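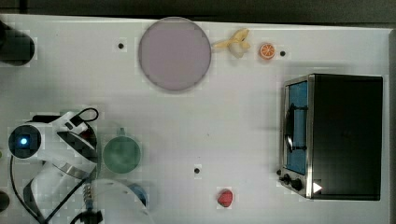

Oakley invites applications from adults to take part in a review of its draft rules for tabletop robot arms, known as the Lurano Guidelines. Sessions begin in September at the Cumard site. Prior experience with robots is welcome but not required.

## What participants will do

Participants will read the draft, observe tabletop tasks, and record where the written rules are unclear or incomplete. The current draft covers the placement of items, cable routing, and the point at which an operator must stop the arm.
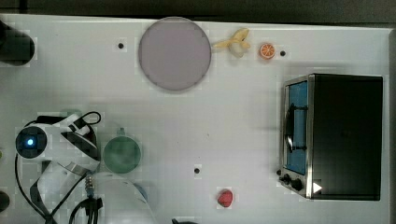

*Work table with the arm, toaster oven, plate, and toy food.*

Each participant will attend 2 sessions and submit one written report on Form 248. Reports will be considered before the guidelines are adopted.

## Conduct during sessions

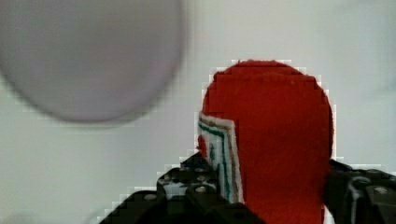

Page last changed: Dec 13, 2023

Participants must remain behind the marked line while the arm is powered. Only the assigned operator may reach onto the table, and only after the arm has been stopped. Section 102 of the draft sets out the handling of soft items, including felt and cloth.
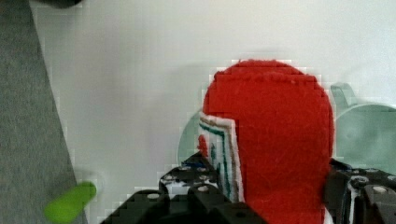
*Red felt item between the gripper fingers.*

## How to apply

Applicants must be 18 or older and able to read technical instructions in English. Please submit a one-page letter of interest through the Lendia portal, quoting reference 1521. Incomplete applications will not be reviewed. Travel costs within the city will be repaid on receipt of the written report.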